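Household Tips: Workshop and Gadgets

Teaching a tidying robot by hand – what's worth your evening and what isn't

I've been asked three times this month whether it is worth showing a home robot how to tidy up, and my answer is still "probably not, but if you must, do it properly". The makers say you demonstrate a job a few times and the machine picks it up. My own experience with the Dellent kit is that a few times gets you a robot that waves at the box.

Still, Beatrice Okoth and I have put in enough evenings to have some tips, so have them for what they're worth.

Use the hand-held gripper if you have the choice. The other way is to drive the arm by remote control, and I found it miserable. You push a stick, the arm goes somewhere near where you meant, and by the time you've corrected it you have taught it to dither. With the gripper in your own hand you move like a person. Whether an arm bolted to a shelf can then copy you is another matter, and the leaflet goes rather quiet on that point.

Start with one open box and things that can't hurt anybody. Small plastic tubs are good. Glass is out, and so is anything with a loose lid.

Squeeze tubs and jars across their ends if they're short enough for the fingers. Going round the middle of a smooth cylinder is asking for it to roll. If it's a long tub, pick a different tub.

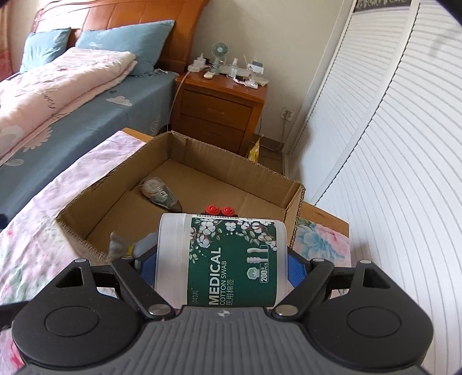

Cotton swabs held by the ends, over the box.

Go slowly at the box. Most of my spoiled tries came from rushing the last few inches. Stop above it, lower, open the fingers, and wait a breath before you pull away. If you snatch the gripper back you'll drag the tub with it, and the robot will faithfully learn that too.

Don't tidy up your mistakes halfway. If you drop something, scrap that try and start again from the beginning. Drita Begović disagrees with me here and keeps a few of her fumbles in, on the grounds that the robot ought to see how to recover. She may be right. I haven't seen her robot recover from anything yet.

Change the room a bit. Turn the box, shift it along, do some tries with the curtains open and some with the lamp on. Leave the other clutter in the box as well. A bare box is easier to learn and no use to you at all on a Monday morning when it's half full of stationery.

Wipe the finger pads with a damp cloth and let them dry before you start. Hand cream is murder on grip, and so is talc.

Keep a paper tally. The Sandulora app that came with ours says I have done 415 tries. My notebook says fewer, and I trust the notebook. The same app suggested 2,050 would be "a comfortable start" for one shelf and one box. Work out how long that takes you before you agree to it. I could have put the swabs away myself and repainted the bathroom.

Do short sessions. Your wrist goes before your patience does, and a tired wrist makes sloppy tries. I stop when the kettle boils.

Finally, don't pay for the extra lessons pack until you've watched the robot do the plain job in your own house, with your own things. Ask the shop to let you bring a tub in. Ours wouldn't, and I should have walked out then.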